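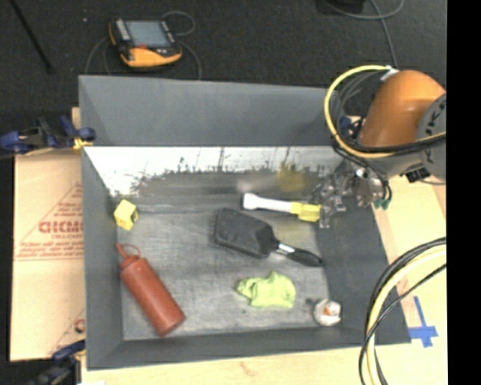 11 December 2021. Budget day, and I've been putting it off since the start of the month. The equipment list for next year has to go in before we shut for Christmas and I've rewritten it so many times that I can't remember which version has the freight in it. I started with the arm, obviously, but there's nothing to buy there, the orange one stays and that's that. It's all the stuff hanging off it that eats the money! Look at those cables looped over the top of it, yellow and black, and tell me that isn't asking to be snagged one day. So a proper cable dress kit has gone on at line 6, quoted by Gillier, and I nearly choked on my tea when I saw the price.

Then the gripper. Bromholm came back with two options and a lead time of 11 weeks on the good one, so if I want it for February I've already missed the boat. I could order the cheaper one and have it sooner, but I know I'd be grumbling by Easter. I've left both on the list with a note – whoever signs it off can have the headache.

Spare fingers, yes. A second gripper as a backup, probably not, though I typed it in and deleted it twice. I did get cheeky and put down for a new bin as well. Painted timber held with clamps is cheap as chips and I'm fond of it, but the glare off the floor drives me mad, and a matt liner would cost next to nothing beside everything else on the page. 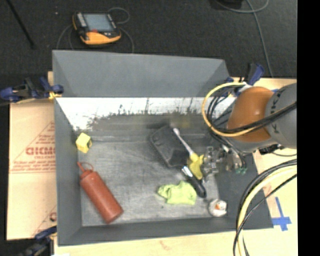
Bin, arm and the red squeeze bottle, mid-budget.

Objects are the fun bit. I gave myself a line for "assorted household items" and capped it at 23 dollars a month, which buys a surprising number of brushes and squeeze bottles at the discount shop. We've got the yellow cube and the green rag and so on, but I'd love more things that flop. Tea towels, a beanie, maybe a hot water bottle cover (not sure how I'll word that one on the form).

Ojo still haven't sent the lighting quote. Rasero sent theirs within the hour and it was 20 pages long, most of it terms and conditions, and I read the lot over lunch like a goose. Their service contract looks decent but they want it paid up front, so it's sitting in the maybe column next to the new bench.

Total is over. Not wildly over, but over. I'll have another go at it tomorrow with a fresh head, and ring Ojo first thing next week. Oh, and check whether that freight is before or after GST.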